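My secondhand camera inspection checklist, with notes
Dec 6, 2021
14 comments

I buy more old cameras than I should, and every December my inbox fills up with people asking what to look at before they hand over cash for one. So I finally typed up the list I carry in my jacket pocket. It's mostly for instant cameras and 35mm compacts, but most of it works on anything with a shutter and a battery door. The comments under each item are mine, except where I've stolen them from Uliana Shevchuk, who has fixed more of my mistakes than I'd like to admit.

BEFORE YOU TOUCH ANYTHING

[ ] Ask if there's film inside.
Ask before you open the back! I ruined half a roll in a Lengyel compact that belonged to the seller's aunt, and I still feel bad about it.

[ ] Smell it.
Go ahead, stick your nose near the film door. A musty smell makes me suspicious of fungus, and I look much harder at the lens after that.

[ ] Bring your own batteries.
Fresh ones, from a sealed pack. "It just needs batteries" is the oldest line in the business.

BATTERY COMPARTMENT

[ ] Contacts clean, no white or green crust.
A little crust on the springs I can live with. If it has crept down the wires, I walk. Don't scrape at it with your bare fingers, and don't blow on it either, you'll get it in your eyes (ask me how I know).

[ ] No swollen or leaking cells.
If a rechargeable pack is puffed up, leave it alone. Don't charge it to see what happens. Your local recycling place can tell you where to drop it off.

[ ] Door latches by itself.
The Roris pocket models are bad for this. Tape is fine for a camera you already love, but knock the price down if you're only just meeting it.

FLASH

[ ] Flash charges and fires.
Give it 30 seconds. If the ready light never comes on, I stop there and switch it off.

[ ] No burning smell, no buzzing that gets louder.
Batteries out, camera down, thank you and goodbye.

[ ] Nobody has been inside the flash housing.
Look for chewed-up screws. This is the one real safety item on the page, so please read it twice. A flash capacitor can hold a nasty charge even with the batteries out, and you should not be opening one up on the strength of a video you watched last night. I paid a repair shop to do mine and I'd do it again. 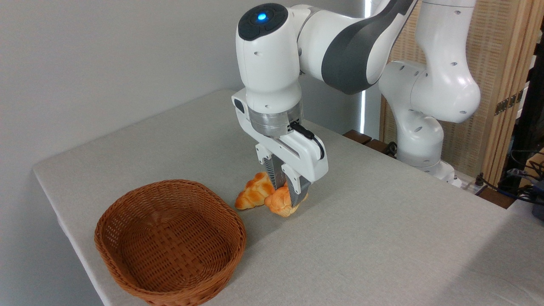 Lens checks need a decent surface and decent light, and I can't stress the surface part enough. You want something pale and plain under the camera so that a dropped screw or a flake of old light seal shows up right away. A light gray cloth over the table, like the one under those two bread rolls, is just the sort of thing I mean, and it saves the finish on the camera too. Dark patterned tablecloths are where tiny screws go to die. Eat your lunch somewhere else though, crumbs and shutters don't get along!

LENS AND SHUTTER

[ ] Shine a flashlight through the glass.
A bit of dust is normal. Fine threads like spider web are fungus, and I keep those cameras away from my good ones.

[ ] Shutter fires at 3 different light levels.
Point it at a window, then the room, then inside your bag. You should hear a difference on most auto models. My Hesthorpe sounds the same every time, and sure enough everything comes out two stops over.

[ ] Aperture blades dry.
Oil on the blades is a repair job. Uliana says to price that in at the start and I never do.

INSTANT CAMERAS ONLY

[ ] Rollers clean and turning.
Dried goo leaves repeating marks on every print. A damp cloth usually gets it off. If a print ever leaks on you, wash your hands, the developer paste is not friendly stuff.

[ ] Old pack ejects.
I keep an empty Dutell cartridge around for this so I'm not burning a real shot.

[ ] Film still made?
Check before you pay. I have 4 lovely bricks on my shelf as proof that I didn't.

STRAP AND BODY

[ ] Tug the strap lugs.
Firmly. Better it lets go over a table than over a sidewalk.

[ ] Tripod socket not stripped.
Thread something in by hand, a couple of turns is plenty.

Thanks to Efren Quiambao for pointing out that my earlier version skipped the light seals entirely. They're the foam strips around the back door. If they're sticky, plan on replacing them, and wipe the crumbs out before you load film.

Share (30)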